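Hondgate revises cookware coating limits from August

Last updated: 4:10 p.m.

Hondgate will apply a lower limit on metal release from coated and uncoated cookware sold in the city, replacing the figures it has used for imported and locally made pans alike.
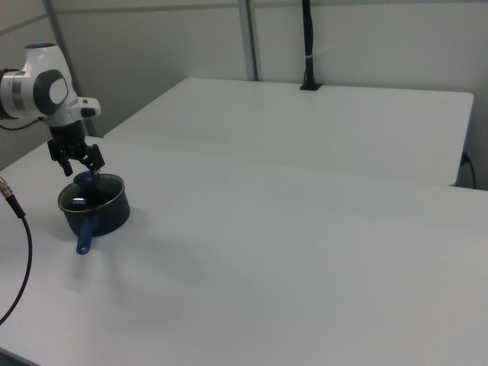 Despina Nikolovski said the old limits had been set for a three-hour simmer in mild acid and were never checked against longer cooking times. The new procedure uses a citric acid solution held at a low boil, with samples drawn at fixed intervals and a blank vessel run in parallel.

The city laboratory tested 304 saucepans and stockpots over the winter. Of these, 46 released more nickel or aluminum than the revised limit allows, most of them in the first test cycle. Release fell in the second and third cycles, and the limit will be applied to the third.

Stainless steel grades with low nickel content are exempt from the nickel test but must still be labeled by grade. Enameled pans are covered by a separate rule on lead and cadmium, last changed two years ago.

Tevmont, a distributor that lists 176 affected products, asked for a longer sell-off period. The city granted six months for stock already in warehouses – retailers must keep delivery records for that time.

Évan Millet, who drafted the test method, said results from outside laboratories will be accepted if the acid concentration is reported with each batch. Application forms are available at the Miranda Street office.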